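The Town That Still Eats Before Work

June 12, 2025

Six in the morning in Sididbridge and the bakery line is already out past the post office. Boots, scrubs, one guy in pajama pants. Everybody wants toast. Thick toast, square loaf, butter to the edges. I came for the mill story and stayed for breakfast, so my editor gets breakfast.

Some background, fast. Population 2532. One mill, Lornus, closed its night shift last August. You'd think the early diners would go with it. One did. The other three are packed by sunup, and the Gelley counter had to add stools.

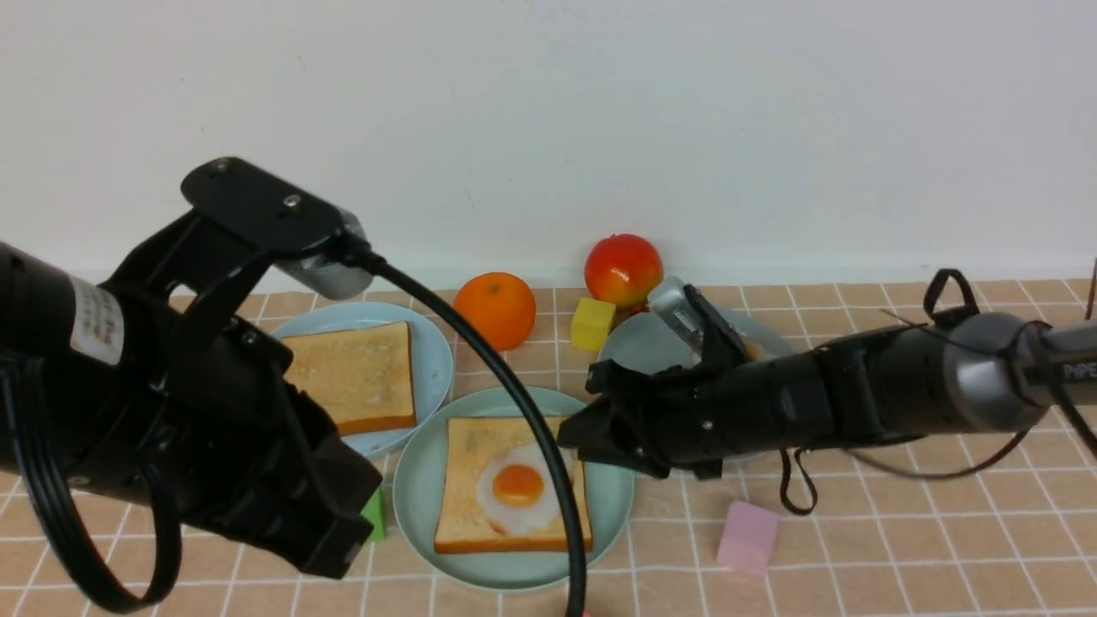
Why? Ask ten people, get ten answers. Habit, mostly. The mill started at 6:30 for so long that whole families just wake up then, job or no job. One waitress told me she tried sleeping in after she retired and lasted four days. Came back part time. Says the house was too quiet.

Price helps. Two eggs, toast and coffee at Gelley is still under what I pay for a coffee alone back home. They do 1000 plates in a good week, and most of those go out before eight.
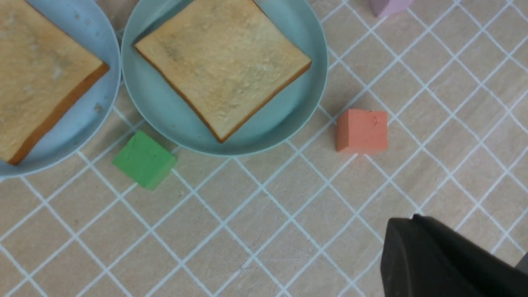
Then there's the bread question. People here have opinons. Barreto, the bakery on the corner, bakes a plain white loaf with a little milk in it, and it goes to every diner in town. Same pans since the place opened. Somebody tried bringing in sourdough two years back. Didn't take. "Cuts your mouth," a man at the counter told me, and went back to his paper.

Toast comes dark unless you say otherwise. I didn't say otherwise. Good call, with the plum jam. Skip the grape.

It isn't all cozy. Flour is up, eggs have been all over the place, and the owner at Gelley says she hasn't paid herself since winter. Rent on the corner went up too. The bakery needs a new oven, and the used one they they want is in another state and nobody's worked out the trucking.
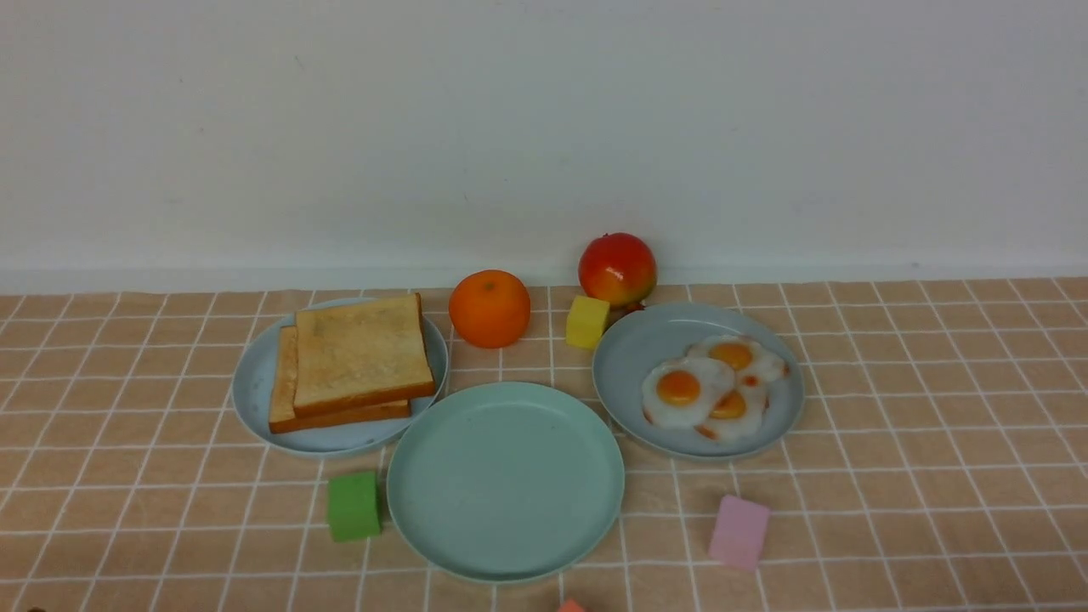 Still, people show up. Day I left it was raining hard, the gutters running over, and the line was just as long. Got the last corner stool. Ordered the same thing as the day before, and the coffee came before I'd got my coat off.

Gelley opens at 5:30, cash only. Barreto sells out of the white loaf by ten, so go early or call ahead.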